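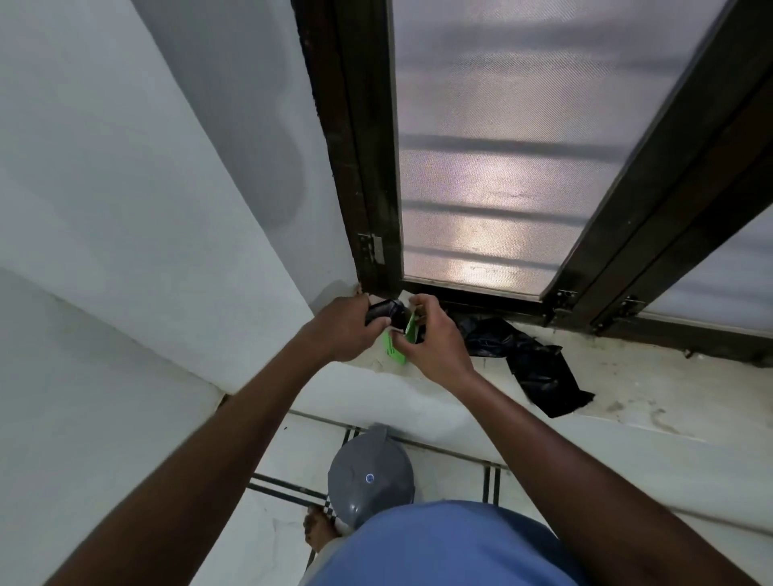 Two hands at the corner of a dark brown window

Selard Tip Desk
Reader tip inbox for entertainment and celebrity news sites

Made by Rimport
License: one newsroom, up to 20 editors
Languages of the panel: English, Spanish, Portuguese

Selard is an inbox for small sites that publish news on singers, actors, TV hosts, pastors, footballers and other persons the public likes to read about. Your readers send you screenshots, voice notes and video links all day, and they send them to five different places. With Selard all of it comes to one list, and each tip has a number, a state and the name of the editor who has it.

How a tip arrives

You put the Selard form on your site, and you connect your page inbox and your tip phone number. The reader can write with a name or without a name. When the file enters, Selard saves the original copy and locks it. The editors work with a second copy, where they can blur faces, phone numbers and account names before the story goes out. The locked copy can be opened only by the chief editor, and each opening is written in the log.

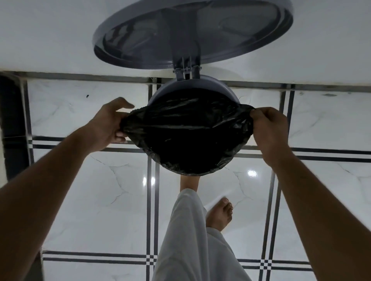 For the same rumor you will receive many tips. Selard puts together the ones which have the same screenshot, also when the screenshot was cropped or has a new text on top. In our test period with the site Painemal Espectáculos the desk got 3,603 tips, and after the grouping there were 1,516 to read. The rest were copies that passed from one chat to another.

Private material

Many tips in this kind of news contain intimate pictures or videos which somebody shared without permission. Selard has a separate drawer for this. A tip marked as intimate is hidden from the list at once, the preview is turned off and it cannot be downloaded or forwarded from the panel. The chief editor decides if the tip is deleted or if it is kept for a complaint. We ask all our customers to accept in the contract that they will not publish such files, also not with blur.

There is also a mark for tips that ask for money, or where the sender says that the famous person already was asked for money. These go to the top of the list in red color.

Right of reply

From any tip you can open a reply sheet. You write your questions, choose the hour limit, and send it to the person or to the manager. The sheet keeps the time of sending and the answer together with the story. If there is no answer, the sheet gives you the sentence with the correct hour to put in your text.

"Before, we had the answer of the manager in one phone and the story in another computer. Now I can find it when the lawyer calls me." Javiera Olivares, chief editor

What you receive

Web panel and phone panel
Tip form in your colors
Eight message templates for readers, which you can change
Log of every action, kept for 12 months
Export of one tip as PDF
Help by e-mail, answer normally in the same working day

What is not included

Selard does not say if a screenshot is true or false. It shows the signs it can find (different fonts, hour that does not fit, repeated picture) and the editor decides. The connection with the Ritberg publishing system is sold apart.

Training is given online by Gisela Alarcón and takes one morning. Please ask for a date when you order, January is already almost full.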